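Two grippers, one kitchen sink

Jul 23, 2021

Choosing a gripper used to mean buying one, bolting it on and finding out. The team at Ollstead now does the first round in simulation, and for this feature we sat in while two candidates went through the same kitchen.

The first, the Adomaitis, has short fingers and a firm grip. The second, the Pistavard, is slimmer and closes more slowly. Both were run through Kitgate, the team's own test software, with 100 attempts each and the same arm settings throughout.

The task is clearing up around a sink. Plates lie on the counter on either side, and there are round things to pick up, which are harder than they sound. A sphere touches a finger at one small point, and if the two fingers are not level it rolls away.

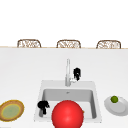
What the runs showed

The Adomaitis dropped the round objects 18 times. Most of the drops came early in the lift, before the arm had cleared the counter. The Pistavard dropped them 29 times, but it was better at getting in close to the basin wall, where the wider gripper tended to knock against the side.

Plates gave both of them trouble. The rim has to be taken from the edge, and neither gripper could do that reliably until the approach angle was lowered.

What comes next

Ollstead will repeat the test on a real arm in December. Friction is the main worry, as the simulated surfaces all behave alike and a real plate with washing-up liquid on it does not.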